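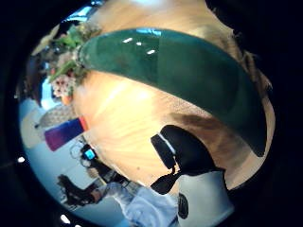 Why Does Wood Have Lines in It?

Have you ever run your finger over something made of wood and followed one of the thin lines on it, just to see where it went? Those lines are called the grain, and they were drawn by the tree itself, a little bit every year, while it stood outside in the sun and the rain.

A tree grows fatter from the outside. Just under the bark there is a very thin layer that makes new wood. In spring, when there is plenty of water, it makes wood quickly, and that wood is often light in color. Later in the summer it slows down, and the wood comes out darker and packed more tightly. One light part and one dark part together make a ring, and in places with cold winters that usually means one year. A tree with 40 rings has been growing for 40 years, which may be longer than your teacher has!

When somebody cuts a flat board, the rings show up as long stripes. When somebody shapes the wood into something round, the lines have to bend as the curve slices through the rings, and you can get ovals and swirls and wiggles. Sometimes the grain is so faint on pale, honey-colored wood that you have to get your nose quite close to find it.

So what about the shiny parts? A shiny finish is a thin, clear or colored coat on top of a thing. Rough surfaces scatter light every which way, so they look dull. A very smooth coat bounces light back more like a mirror does, and that is why you see small white spots on a glossy dark green band. Move your head a little to one side and spots like those will seem to slide along with you.

Paint a band of dark color around something pale, tuck some pink and white blossoms beside it, and the wood looks paler still. Our eyes love to compare – they are doing it all day long, even at breakfast.

Try it at home: find 2 wooden things, perhaps a spoon and a chair leg. Lay a sheet of paper on each one and rub gently with the side of a crayon. Can you feel the grain? Can you see it on the paper? If one of them has a shiny coat, you may find the lines hardly show up at all.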